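Changing the finger pads on the hand gripper

1/19/22

I promised Naledi Mokgethi that I would write down how I take care of our hand gripper, because she will look after the second one from now on and my notes on paper are not readable for other people. So this post is mostly for her, but maybe somebody else with a similar tool can use it.

For those who did not read my older posts: it is the gripper that a person holds in the hand to show the robot how to pick up things. It has two soft fingers with ribs, a white plate behind each finger, and a wide camera which looks over the fingers. The cell in the workshop has the same fingers on its arm. This means everything I do on the hand gripper I must do on the arm also, or the two do not agree any more and the recordings are not worth much.

The fingers are printed from soft filament. We buy it from Kistton, and the inner pads we cut ourselves from a sheet of dark rubber. The pad is the part which gets old first. It becomes shiny, then a smooth object begins to turn in the grip when you lift it. I write down every closing in a small counter file, and I change the pads at 2000 closings. At 500 I only clean them with a cloth and a little alcohol, and I let them dry before I close the fingers again. Last June I waited longer than 2000 and Farzana Soomro had to throw away one full afternoon of recordings. She was polite about it, but I remember.

Changing the pad goes like this. Open the fingers fully. Loosen the screws in the plate, but do not take them out, only until the finger can move a little with your thumb. Pull the old pad from the tip side, slowly. If you pull from the root side, the glue takes some of the finger with it, and then you print a new finger, which for me takes a night. Scratch off the rest of the glue with a plastic card. I used a knife in the beginning and I have one finger with a cut in the third rib as a souvenir.

The new pad has a tape on the back side. Press it from the middle to the ends, and then put a clamp on it for one hour. The tape says less time is enough. I don't believe the tape. 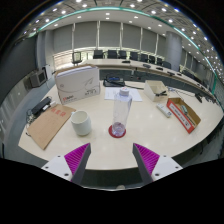
After the pads come the screws. Tighten them in turns, a little on each one, and look from the front if both tips arrive at the same height. My first times I tightened one screw to the end and then the next, and the left finger was standing a little higher than the right. With a thick object you don't notice it. With a thin one, like a card or a pen, the fingers close and the object falls out below, and you spend the morning searching for the mistake in the software.

For the height I use a small gauge block from Wadley. I put it between the tips, close very softly, and try to pull it out by hand. It should come with a little resistance and straight. If it turns while it comes out, one finger is twisted on its plate. Loosen everything and start again, there is no shortcut that I know.

Then the opening width. The fingers should open the same distance on both sides of the middle line. Normand Grewal made a script which reads the two ends of travel and writes a number for fully open. On our gripper the good number is 626. If it is under that, usually there is dust in the rail, and I clean it with a soft brush and put one drop of the light oil. Please only one drop, Naledi. The oil goes to the pads by itself if there is too much, and then you can start this page from the top.

The number 626 is for my gripper only! Yours will have another one. Write it on the inside of the case lid on the first day, when everything is still new.

Camera: the wide lens sees everything, also your sleeve, so before a session I check that both fingers come into the view from the two sides equally. I make one short recording with the fingers open, and I compare it with an old one from the folder. If the left plate looks bigger than the right, the camera holder has moved. The holder from Chaudhry has only one screw for this and it becomes loose with time. I put a line with white pen over the screw head and the holder, so I can see directly if it has turned.

Rongrong Ding asked me if the arm version can have a longer interval, because the arm closes more gently than a person. I tried it until 900 without cleaning and the pads looked fine to me, but the grip on smooth plastic was already worse than after 500. So I keep the same numbers for both. It is also easier to remember.

What I still don't have is a good way to store spare pads. In the drawer they bend, and between two books the tape sticks to the paper. Mehwish Cheema gave me a flat box from Fandness and I put baking paper between the layers - I will write again when I have used up the first layer.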